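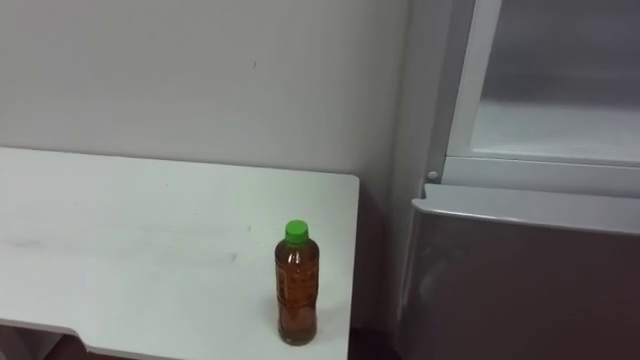 Ticket: Labels printing blank or half blank after the Markine update
Opened by: Hye-jin Byun
Picked up by: Gil-soo Jang
Status: Closed, with one thing left to watch

First message, Hye-jin Byun

Hello, and sorry in advance for the length of this, I'd sooner give you too much than too little! I do the labels for our little tea orders on the Temamow printer, usually in batches of 200, and since I let Markine update itself one evening in August the bottom half of every label comes out blank. The name of the tea is there, the brewing notes are gone. A white table, a bottle of something tea-colored and a tall cabinet, that's my whole office, so there isn't much else to go wrong around here.

I've turned it off and on, put in a new roll, and cleaned the print head with one of those little alcohol pens (I let it dry properly, I promise). The test page from the printer's own button looks lovely, top to bottom.

Reply, Gil-soo Jang

Hello Hye-jin, please don't apologize, that's a very helpful message. If the printer's own test page is fine, then the head is fine and you can put your cleaning pen away. I suspect the page size. Would you open Markine, go to Print Setup, and tell me what it says under Label Height? And are you using one of our templates or one of your own?

Hye-jin Byun

It says 100, and it's grayed out so I can't type in it. The template is my own, well, Gyu-bin So made it for me ages ago and I've been copying it ever since. It's called "1917" after the old house number on our first labels, in case you need to find it.

Gil-soo Jang

Thank you, that's the clue I wanted. Older templates kept the height inside the file, and the update reads it from the printer profile, so yours is being cut short. Please try this:

1. Close Markine completely, including the small icon by the clock.
2. Open it again and choose File, then Convert Template.
3. Pick "1917" and save it under a new name. Keep the old one for now.
4. In Print Setup, untick Use Printer Profile. The height box should wake up.
5. Type in the height printed on your label box, and print one label only.

Hye-jin Byun

Oh, you wonderful man. One label printed, brewing notes and all! I then got carried away and ran the full batch, and every one came out whole except the very last, which was shifted down a hair. I can live with that, but I thought you'd want to know.

Gil-soo Jang

I'm so glad. The shifted one sounds like the roll sensor, so run Calibrate next time you change rolls. I've passed your old template to Chae-won Ra, who looks after the converter, and I'll close this for now. Just reply here if the shift comes back and it will reopen by itself.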